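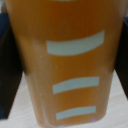 Drinkware is the part of the course people expect to be easy, and it is where most of you will lose your first marks. A cup is a household object with one job, and the average home owns enough of them to do that job for a wedding. Our concern this week is with the tapered cup: wide at the top, narrow at the base, sides sloping in. The orange one with the three pale blue-gray stripes is as good a specimen as any. Look at the slope before you look at the color. The slope decides whether the cup will stack, what it will stack with, and how much shelf it will take from you over its lifetime. The color only decides who will fight over it.

Session 4: Cups, and where they go

Reading for this session is the Rirkside kitchen survey, pages 11 onward. You may skip the introduction, in which the author thanks everyone she has ever met. Kylie Stubbs will have the spare copies. Please return them without rings on the cover. We can tell what you were drinking.

1. Taper and nesting

A straight-sided cup does not nest. You can put one on top of another, and people do, and then somebody closes the cupboard door. A tapered cup drops into its neighbor until the walls meet, so each one you add costs you only the bit that sticks out at the top. In your notes, call that bit the rise. Measure it with two cups: height of the pair, minus height of one. If the rise is nearly the full height of the cup, you own straight-sided cups and should go back to the start of this section.

Cups from different sets will often agree to nest and then refuse to come apart. Before mixing sets, try them empty and dry. If you are already past that stage, run warm water over the outer cup, put cold water in the inner one, and twist gently. Do not use a butter knife. Selamawit Gidey has a butter knife she will show you, if you need convincing.

2. Decoration as a sorting system

Households will tell you they chose a pattern because it was cheerful. Ask a few more questions and you will hear that the stripes belong to the older child, the plain ones are for company, and there is one with a fish on it that may not be touched. It's a filing system, run entirely from memory, and it collapses the first time a grandparent sets the table.

For the exercise, treat any marking on a cup as a label until shown otherwise. Stripes are useful here. They can be recognized from across a room, and they don't depend on anyone being able to read. In the Ratum house (case 2 in the packet) the family sorted everything by stripe and kept it up for years, until a visitor gave them a set with dots. Read what happened to the dots.

3. Color and light

Translucent cups get a paragraph to themselves because they cause arguments. A see-through wall changes with whatever is behind it and in it. Put milk in an orange cup and you have a different orange. For the inventory, record color with the cup empty, in daylight, and write down the plainest word that will do. "Orange" is fine. "Orange-amber" is allowed. Last term we had "apricot at dusk," and Ilídio Loureiro read it aloud to the whole room in a voice I won't attempt on paper.

Pale streaks down the wall may be reflection, scratches or dishwasher haze. Turn the cup. Reflections shift as you turn it, and the other two come along for the ride. Ridged walls are worse for this than smooth ones, so take your time.

4. The right shelf

The usual advice is to store cups near the sink. The usual advice was written by somebody with a large kitchen near the sink. Our rule is that a cup lives where the shortest regular user can reach it without climbing. In a house with small children that means a low shelf, and it means you'll be moving the bleach. Move the bleach first.

Upside down or right way up? Nuala Ó Néill and I have been having this conversation since before some of you were born. She says upside down, for dust. I say right way up, for rims. Both answers get full credit provided you say what your shelf is lined with.

Homework

Take everything you drink from out of your cupboards and put it on the table. Sort by shape first, then by set, then by who gets upset. Draw one nested stack from the side, with the rise marked. Put back what was used in the last month. The rest goes in a box with a lid, and the box goes somewhere inconvenient.

One page, handwritten is fine. Leave it in the tray outside room 925 before we meet again. Thandeka Xaba is marking this one, and she checks the arithmetic.

Next session: lids.

Last updated: March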